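The Line Items That Never Make the Brochure
Opinion

Every September our shop sits down to plan the equipment budget, and every September somebody has been to a trade show. You can tell by the tote bag. By morning tea the whiteboard has a robot on it, drawn with more affection than skill, and a dollar figure that came off a glossy sheet. The figure is always for the arm.

I have nothing against arms. We run 2 of them at the Lernholm plant and they do good work. My quarrel is with the way we buy them, as if a robot were a fridge: choose a colour, measure the doorway, plug it in. The first one we brought in arrived on a pallet in perfect order and then sat under a tarp for 9 months, because the budget had covered the arm and the freight and had left the gripper, the guarding, the fixtures and the poor soul who would program it to be sorted out later. Later turned out to be a separate financial year.

The second went better, mainly because we were too embarrassed to repeat ourselves. We wrote down the boring things first. Who builds the fixtures? Who fixes a cable when it chafes through at two in the afternoon? What does the cell do when the part changes, as parts do about a week after you've finished designing for them? None of this is exciting. You won't see it on a tote bag.

Which brings me to this year's whiteboard. The proposal is a connector cell at Gandach: the robot picks up a plug, finds the socket, lines up the pins and pushes. People do it all day while arguing about the footy. It looks like the easiest job in the building, and it's the one I'd budget for most gloomily. A plug that is a hair out of line will jam, or bend a pin, or go in just far enough to look finished. That last one is my favourite, as it generally gets found by the customer.

The quote from Guzmán Automation came in tidy and bound, with 6 pages on the arm and a single paragraph on the insertion. I'd have liked those the other way round. The arm is the part everybody knows how to make. The paragraph is where our money will go.

So my suggestion, made with the popularity of a man proposing a sausage sizzle without onions, was to spend some of the first year's budget on simulation before anyone signs for hardware. The Brirnon package we've been trialling lets you try the job with a virtual gripper and a virtual socket, and the only thing you can break is the mood in the room. It isn't free, and it needs a decent computer and somebody patient. Against the price of a cell that can't do its one job, I can live with that. 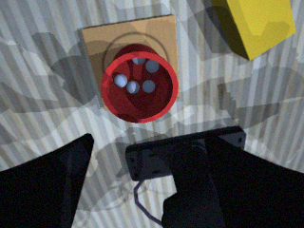

Simulation has its own way of emptying a wallet, mind you. A simulated plug never has a burr on it. Nobody has left a simulated fixture on the floor of the ute over a long weekend. It's quite possible to spend a fortune perfecting a cell that works beautifully everywhere except in Gandach. For that reason I'd ring-fence 40 per cent of the budget for what happens after delivery: trials on real parts, spare fingers for the gripper, a second go at the fixture, and wages for the operators who will be asked what's wrong with it and will know.

That figure got a laugh at the meeting. Then someone asked what we'd spent on the first arm once the tarp came off, and the spreadsheet was brought up on the big screen, and we broke early for lunch.

I don't expect to win the whole argument. The finance people like a purchase they can put an asset sticker on, and there's no obvious place to stick one on a fortnight of fiddling with tolerances. But I'd settle for a rule that any proposal for a robot has to describe the hard bit of the job before it names the model. If the writer can't say which bit is hard, we can put the money toward the roof over the loading dock, which has been leaking onto the forklift chargers and has never once been drawn on the whiteboard.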